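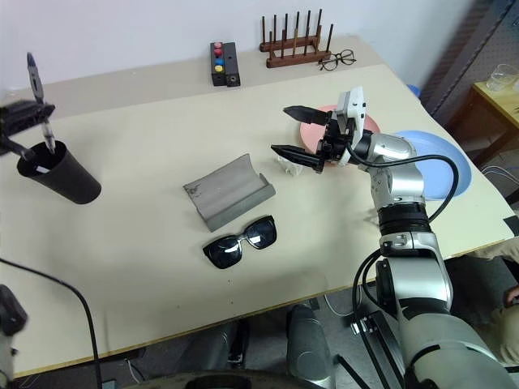

Pen to cup, both arms, glasses case next.

Jul 31, 2025

Quick one, budget is due and I've done none of it. Well, half.

So. Second bench. Nithin Bhat wants a number from me and I keep giving him a list instead. The list so far:

Arms, 2. Same as the ones we have, no arguments please. I did look at the Mikuš pair, nicer joints, longer reach, but then we're learning a whole new set of faults and I haven't got the summer for that.

Grippers. Two-finger again. Want spare fingers in the order this time, NOT as an afterthought in June like last year when Serkia charged us more for the postage than the parts.

Cables. Look at the loops on that arm. Every one of them catches on something sooner or later. Sadora do a clip-on guide set, 428 for a pack of 6, which made me wince, but I've spent more than that in afternoons re-routing things by hand. Going in the budget. Probaly gets cut.

Table. The big cream one is fine, get another. Bit of black tape on the corner so we can put it back in the same spot, cheap, works, leave it off the form.

Props!! I always forget props. Plates, cups, pens, the peg rack, glasses and cases to put them in. Nobody wants to sign off a line that says "sunglasses" so last time it went under consumables and I got an email. This year it gets its own line and a sensible amount. Thin wire frames are the hard ones to pick up, so a few of those, and some chunky black ones for the easy runs.

Stuff I haven't priced: delivery to Redville (stairs?), floor trunking for the thin cables, a stool that isn't agony after an hour. Insurance, ask Nithin.

Not buying: a third arm, whatever the rep says. We've barely got two behaving.

If anyone has used the Sadora guides for more then a few months, tell me if the clips go brittle. Need to send this off tonight, comments are open.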